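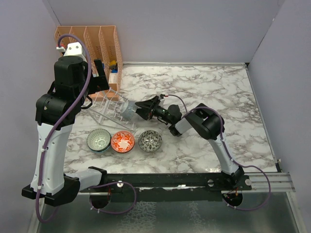

Comparing two sets of gripper fingers on the two-arm table

Posted on Sep 1, 2024 by Stanisława Kurek

The purpose of this entry is to set down the results of the finger comparison carried out over the summer. Several readers of the earlier entry on controllers had asked which fingers would be kept, and a short written record seemed more useful than a series of separate replies.

Two sets were considered. The first was the Ukix flat finger, a plain rigid jaw with no lining. The second was the Saleo finger, which has the same length but carries a soft pad on its inner face. Both fit the same parallel gripper and are held by the same screws, so the arms, the cabling and the control settings were left unchanged throughout.

The task was a domestic one: small bowls and a cup, to be moved between the worktop and a dish rack. Crockery of this kind is a fair test of a finger. A bowl offers a thin curved rim and very little else to hold, and a light cup will deform if the closing force is set for something heavier.

Each set was given 81 attempts, divided between the left and right arms. An attempt was recorded as a failure if the item slipped, if it had to be gripped a second time, or if the operator stopped the arm. The Ukix fingers failed 12 times. The Saleo fingers failed 32 times, a result that was not expected.

The greater part of the Saleo failures occurred at the rack. The pad adds thickness to the finger, and the additional width is enough to catch a neighbouring bowl on the way in. On the open worktop the padded fingers performed well and were the gentler of the two on the cup.

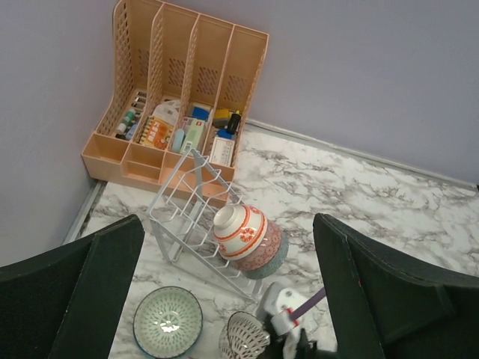 The view from the wrist camera proved to be of considerable help in reviewing these failures. The fixed camera gives a good account of where both arms are, but it cannot always show how close a fingertip has come to the next item. The wrist camera does so clearly, at the cost of losing sight of whatever lies directly behind the fingers. It is recommended that both recordings be kept for any comparison of this type.

One matter remains open. The closing force was set by hand at the start and was not adjusted between sets. A correspondent at Katsaros has suggested that the padded fingers would do better with a slower close, and this is a reasonable objection to the figures given above.

For the present, the Ukix fingers will remain in use for all work involving the rack. A narrower padded finger has been requested from the workshop at Skotitz and is due in November. The same attempts will be repeated with it, at two closing speeds, and the figures will be added to the table on the results page.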